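How do I get silk flowers to stand up in a wide vase? 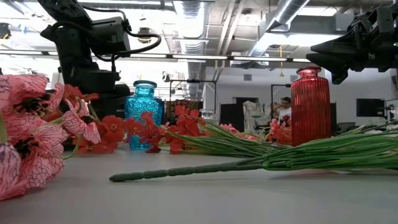 What can I use to weigh down a light vase so it won't tip when the stems are tall? Clean dry sand or aquarium gravel, poured in until it fills the bottom third, will do it for most vases, and you can tip it all back out when you change things around.

Piret Bite
Hello everyone, I hope this is the right section. My aunt is turning 80 in January and I offered (too quickly, as usual!) to do the tables for her lunch. We have 11 tables and I would like to use artificial flowers so I can get everything done ahead and not be up at dawn. My trouble is that the stems all slide to one side and the whole bunch ends up looking sleepy. I tried crumpled paper but it shows through the glass. Any ideas that don't cost much? Thank you so much in advance.

Wendell Mahmoud
What a lovely thing to do for her. Make a grid across the mouth of the vase with clear tape, 2 strips one way and 2 the other, and drop your stems through the squares. Let the outside leaves hang over the rim and you'll never see the tape. Dry the glass well first or it won't stick. Also bend the stems a little before they go in, they come out of the box stiff as pencils, and my first few arrangements looked like a handful of rulers. Cut them with wire cutters, please, not your good scissors. I ruined my wife's and I still hear about it.

Sze-wing Chung
foam

Gerardo Navarro
Wendell's tape works nicely. For a wide mouth I bunch the stems in my hand first, turning them a bit as I add each one, and tie them with a rubber band low down. Then the bunch goes in as one piece. It took me 20 minutes for the first one and much less after that. Keep them low enough that people can talk across the table! Happy birthday to your aunt.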